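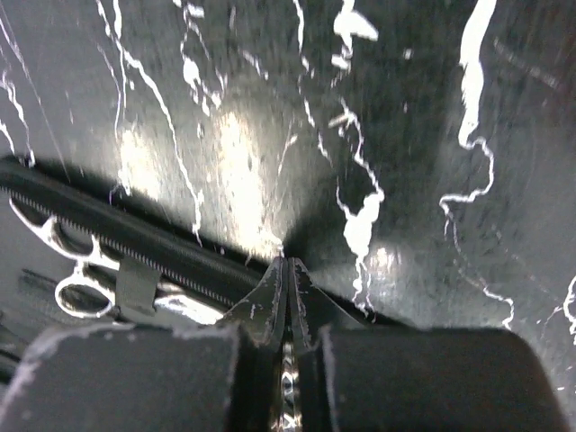

Last updated: November

I have wanted to write about my little zip-up tool case for ages, and this month I finally gave it the sort-out it deserved! I paid 20 dollars for mine on a trip to Inmont, and I like it more than some things that cost me 80.

The case is black, it opens flat like a book, and it's full of elastic straps. That's the part I love. A pair of scissors slides under a strap and sits there with the finger loops showing, so you can grab them without digging (I used to keep everything in an old mug, points up, and I have the nicked knuckles to prove it).
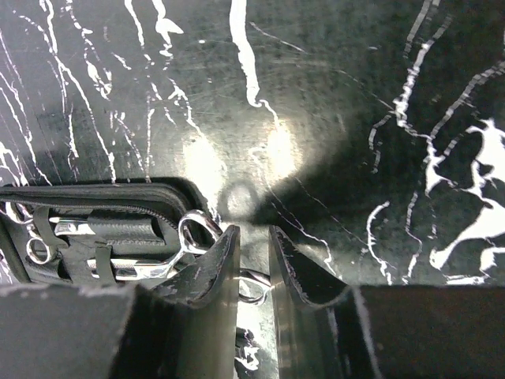
Posted by the author of Amegashie, in Small Tidy Things

My method, if you can call it that, is to take everything out first and lay it on the table. I used a black tabletop with white veins all over it, very dramatic, and silver tools look wonderful against it. Then I wipe each pair of scissors with a soft cloth, add one drop of oil at the screw, and open and close them a few times. Oh, and shake out the case! You would not believe the lint that collects down in the seams.
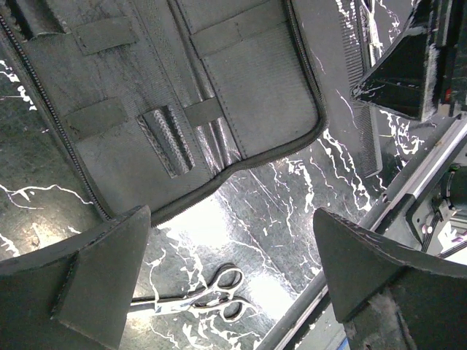

The straps decide what goes where. Wide ones get the scissors I use most, and narrow ones get anything slim. I tried it 3 different ways before I settled, and the winner was keeping the heavier pieces close to the fold so the case still zips without a fight. If a strap feels too tight, leave something in it overnight and it relaxes a bit.

I did think about switching to a divided tray, and I can see the appeal, with everything out in the open.

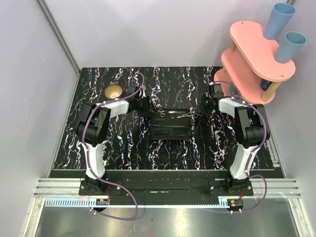

But a tray can't go in my bag, and the case goes everywhere with me. Next up is the drawer with all the thread in it, which hasn't been touched in 6 months. Wish me luck, and tell me in the comments how you store your scissors!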